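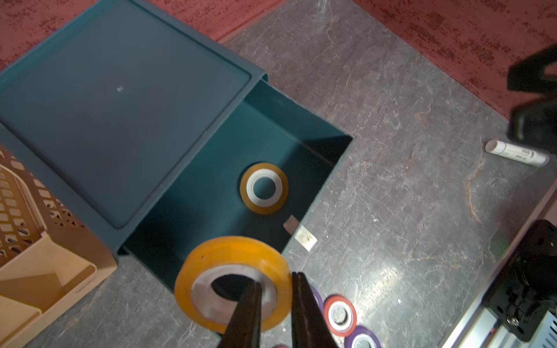 Every December I wrap up to 22 presents on the same stretch of counter, and every December I lose the tape. I mean properly lose it, with one hand holding the paper shut and the other patting around under a heap of ribbon. This year I finally gave the tape its own box, and I'm so pleased with myself that I'm writing a whole page about it.

I used to keep tape in the kitchen drawer with the batteries and the takeout menus. Terrible place for it. The rolls pick up crumbs and fluff along the sides, and once that happens you get a gray furry edge on every piece you pull off. (If yours is already like that, wipe the sides with a cotton ball and a drop of rubbing alcohol, then let it dry before you use it. Works on packing tape too.)

So, the box. Any small plastic one with a lid will do, as long as your widest roll can lie flat in it. Mine is teal because I like teal. I tried a pretty tin from Lurnamby first and it was a nuisance, as the lid stuck and I had to put everything down to get it off. You want something you can get into with one hand while the other one is busy holding down a flap.

Clear tape goes in the box and colored tape stays out. I know that sounds backward! But the clear stuff is what I use for parcels and mending, and it's the stuff that walks off if I leave it lying around. The little colored rolls are for labels and for the kids' projects, and they live in a dish where small people can reach them without asking me.

Finding the end of the roll

My neighbor Ruth Ospina folds the last half inch under every single time she uses tape, and she has never once had to pick at a roll with her fingernail. I forget about one time in three. When I do forget, I tilt the roll toward the window and turn it slowly until I see a faint line, then go at it with the edge of an old gift card. If it splits and starts coming off in a skinny strip, stop pulling. Go back around to where the wide part is still stuck down, lift that with the card, and pull both parts off together.

An old roll that tears no matter what you do is probably dried out. I've heard of people giving theirs ten seconds in the microwave, but I just set mine near (not on!) the radiator for an afternoon and that loosens it up enough to finish off.

Glue sticks

Put the cap on until it clicks. I say this to my children 100 times a week. Wind the glue all the way down first, or the cap squashes the top and you get that crusty collar around the rim. If a stick has gone hard on top, shave off the dry bit with a butter knife and there's usually good glue underneath. I won't buy the giant ones anymore — ours always dry up before we get to the bottom.

Odds and ends

Scraps of paper are worth a minute of your time before they hit the bin. The plain ones make gift tags, and anything too small for a tag is good for testing a pen.

A desk organizer with holes in the side is handy for more than pens. I hook binder clips through the holes on mine and hang scissors off them. Wash it in the sink with dish soap and an old toothbrush, as dust gets into those holes like you wouldn't believe.

Tape marks on a countertop come off with a dab of cooking oil. Leave it 10 minutes, rub with a soft cloth, then wash with soapy water. If your counter is real stone, skip the oil, as it can stain, and try warm soapy water and a plastic scraper first.

Next job is the ribbon, which is currently in a grocery bag on the back of the closet door with a knot in it the size of a grapefruit. If you have a way of storing ribbon that survives children, please write and tell me.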